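Workshop notebook, Adard
October 2020

Table, cloth, bowls

Moved the tea things and the eating bowls onto the big table again, which means the table is once more a table and no longer a place where sandpaper goes to retire. Writing this down mainly so that whoever opens the notebook next knows what was settled and what was left for "later", a word that has done heroic service in this shop since September.

The cloth. Yaowalak Phetsri picked it and I was outvoted one to one, her vote being the larger. Plastic, pale, persimmons all over, with 柿柿如意 across it in orange. She explained the pun to me twice: the word for persimmon sounds like the word for matters, so the phrase wishes you all your matters going the way you want them to. I said I would settle for the Plindent glue setting the way I want it to. She said that would be included.

Fold creases still in it. My suggestion was a warm iron and a towel on top. Her suggestion was that I not iron plastic. We are leaving the creases to sort themselves out, and I have put the Ševčík catalog on the worst of them overnight before with no result worth noting. It is the heaviest book we own and it has never once been useful as a book either.

It wipes clean, I'll give it that. It also shines under the lights, so any tea ring is visible from the door. I used to think of this as a fault in the cloth.

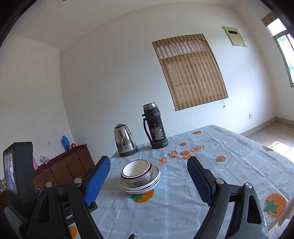

Bowls

Went through the bowls with an eye to which ones stay on the table and which go back to the shelf. Current thinking:

The white one with the pink peony and the gold work inside the rim stays. It is far too good for instant noodles and gets used for nothing else. No scouring pad on the gold, please. Soft sponge, by hand, and dry it straight away. Someone (me) took the gold off its predecessor in a single enthusiastic evening.

The plain white one stays because it stacks with the peony bowl and asks for nothing. Put it at the back, peony in front, or Yaowalak will come by and swap them.

The enamel bowl with the fruit on the outside has small brown stains on the inside. I am writing "tea" in this notebook with a question mark after it: tea? Plan is baking soda and water made into a paste, left on for an hour, then a soft cloth. No steel wool. If the stains are still there after two goes, I am prepared to call them part of the pattern.

The red plastic bowl has a bit of pale liquid left in it. I asked who it belonged to and received the usual silence. Empty it, wash it, and keep it off anything hot, as it is not built for ambition.

The big steel basin is for washing up and does not count as a bowl, whatever was said at lunch. It holds the lot if you put the big ones in first. It also takes up more of the table than anything else on it, so it goes back under the sink when the washing is done -- not "in a minute".

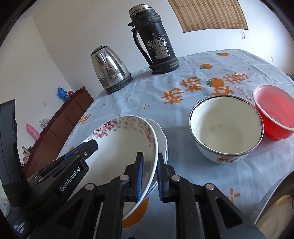

Kettle and thermos

The steel kettle needs descaling. Citric acid, 800 ml of water, boil, let it sit, rinse until it stops smelling like a lemon with a grudge. I did half of this last time and then made coffee, and the coffee is still discussed.

The black thermos has lost a lot of its paint, with silver showing through in patches. I raised the question of a new one. The answer from the other side of the room was that the thermos was here before I was. It keeps its post, on its stand at the far edge, where it can't be caught by an elbow.

I did price a replacement from Cirnmont, purely out of curiosity. 900 for the small one, before delivery. The paint on ours suddenly looked quite distinguished.

Left to do

Baking soda, citric acid, one soft sponge that stays soft.
A hook for the cloth we dry with.
Ask again about the red bowl.
Return the Plindent sample, order 2111, which is still in my drawer under the biscuits.

Y. has read this page and wants it recorded that she never said "included", she said "probably included". Recorded.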